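Home | Issues | Authors | Submit a paper | Search

Saturday, October 10, 2026
Fatos Kos and Jin-sol Na

4. Opening things: what the sliding doors taught us

In the last section I went through the wiping and folding tasks, where the arms did better than either of us had bet. This one is about doors, and I'm afraid the tone drops a bit. Jin-sol and I spent most of the project thinking that opening a cupboard would be the easy bit you get through before lunch, and then the real work (fetching the thing inside) could begin. I now think the cupboard is the real work, or at least half of it.

4.1 Why a sliding door

Most of the papers we read before starting used hinged doors, and fair enough, there are a lot of hinged doors in the world. But go round any small kitchen or workshop and you'll find plenty of sliding ones too, because people who are short of space don't want a door swinging out at their knees. My own bathroom cabinet has them, and so did the parts cupboard in the shop where I did my first summer job. They stick, they rattle, and if you push them a little bit upwards or sideways they jam in the track. A person feels this at once and eases off. We wanted to know whether a two-armed machine running the Stultero controller could learn to do the same from shown examples, with no one writing down a rule about jamming.

We gave it 300 shown examples of the sliding task, all driven by hand by Jin-sol or me. We then ran 450 trials in which the controller was on its own. Jin-sol is a much better driver than I am - smoother, and far more patient near the handle - and I'd advise anyone repeating this to keep a note of who drove which example. We did, and I was glad of it later on.

4.2 How a trial runs

Each trial starts with both arms drawn back from the cabinet. The controller is told which door to open and nothing else. It has to find the handle, close the fingers on it, and pull along the track until there's enough of an opening to reach through. We stop the clock when the door has stayed put for 3 seconds after the gripper lets go. If the whole cabinet shifts on the table we call that a fail, even when the door ends up open, and we had a long argument about this one. My view was that in a real house you'd forgive it. Jin-sol's view was that in a real house there would be a glass of water standing next to it. Jin-sol won.

The cabinet has ribbed glass doors, and I want to say a word about those. We could have used plain wood, and it would have made life simpler for the vision side. Ribbed glass smears whatever is behind it, so you get soft patches of colour where the contents should be, and we were curious to see if that would pull the controller's attention off the handles. The handles themselves are small and white, one on each door, and they're set upright, so the fingers have to come in from the sides to get hold of one. Figure 4 has the right arm up at its handle, with the left one kept back over the table.

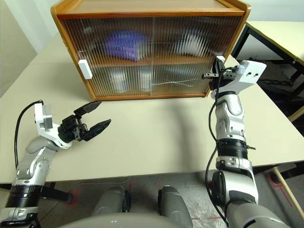
4.3 What went wrong, and what didn't

The glass turned out to be a smaller worry than we'd thought. We swapped the contents about between blocks of trials, and the controller went for the handle just as well whatever was on the shelves. I'd been ready to write a whole page on this and there simply isn't a page in it.

The trouble was in the pull. A handle that small gives the fingers very little to hold, and if they close at a slight angle the arm drags the door against its frame as well as along it. The Lundetti fingers we began with had a hard, smooth face and slid off again and again. We changed to the softer Brendier pads after the first block, and slipping stopped being the main kind of failure. Jamming took its place! In a way that was progress, as a jam at least means you've still got hold of the door.

When the door jams, the controller mostly just pulls harder. We think this comes straight from the examples. Neither of us jammed the door very often while driving, so there was hardly anything in there about backing off and trying again. The few good recoveries were nearly all Jin-sol's (my own jams tended to end with me stopping the run and muttering). Bošković makes the same complaint about drawers - the examples are too tidy, and the machine never sees a mess being put right.

So could you leave one of these arms alone with your kitchen cupboards? Not yet, I'd say, though I'd trust it with a well-waxed track and nothing breakable nearby. For the next round in late October we're going to jam the door on purpose in a share of the examples, and drive our way out each time. I've been told I need the practice.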